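# Visit to the Plilteck lab, Coststead

In October I joined the open afternoon of Plilteck in Coststead. I work with packing machines, so I went mostly for the talk on learning from demonstration. The group calls its method Preveck. A person does the task with two hand-held grippers, and the recordings are used to train a policy for two arms. No arm is needed for the recording.

The talk took 60 minutes and was clear, also for guests like me who do not write code. The training set for desk tasks has 1,470 demonstrations. In an earlier version they had only 417, and the policy often stopped when both hands should move together.

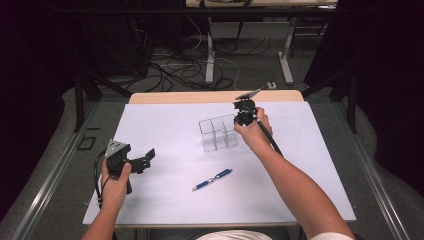 My main question was about the way they divide a task. In Preveck every demonstration is split into 2 phases, approach and contact, and each phase has its own loss. The approach phase is harder than I expected, because the hands have different distances to go. With a pen lying in the middle of the board and the three-part organizer standing farther back, one gripper can be next to the organizer while the other is still over empty surface. The older model, named Dixit, treated both hands as one signal and lost this difference.

I asked if clear plastic is a problem for the cameras. They answered that it is, and the results for transparent boxes are still weaker - they did not show a number for it.

Coffee was in the corridor on the second floor. The bus back to the station leaves from the rear gate, and the last one is at 6:40 pm.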